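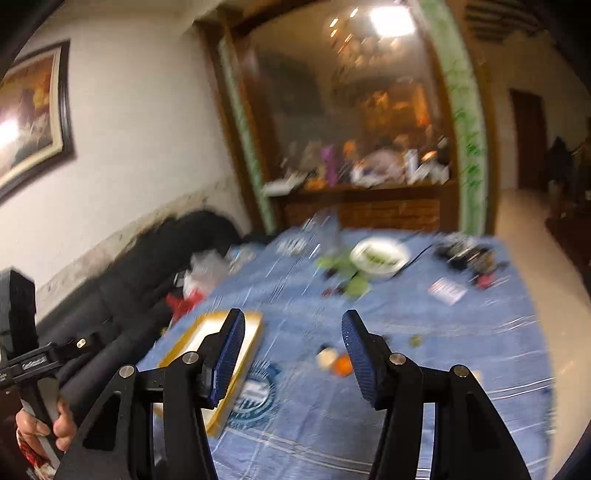 Blue tablecloth with printed emblem – how to protect it when preparing vegetables?

Posted by Costel Radulović, August

Hello to all. We have one long table in our club kitchen and it always wears the same blue tablecloth, the one with white stripes and a round teal emblem printed on it. People chop the greens and then leaves and small pieces stay lying directly on the cloth, beside the plate. I am afraid for the emblem most of all. I would not like to put plastic over everything. What do you use? And how do I wash the print, if a stain comes?

Yamuna Iyengar
Put trays down before anybody takes a knife. Two big ones are enough for 6 persons, one for clean vegetables and one for the peels. I bought mine at Skasten, they have a rim so the juice does not run out. For washing: turn the cloth inside out, cool water, mild soap, and do not rub on the print. Iron it from the back side only. If it is beetroot, rinse it the same evening – in the morning it is already too late, I have learned this with my own cloth.

Tudumberg
just buy a dark one

Nuven
I agree with the trays. I would also keep a damp towel at each end of the table, people do wipe if the towel is near to their hand. Please test the soap on a corner first, some printed cloths lose colour very quickly.

Get our household tips by e-mail. Join 1124 readers. You can unsubscribe at any time.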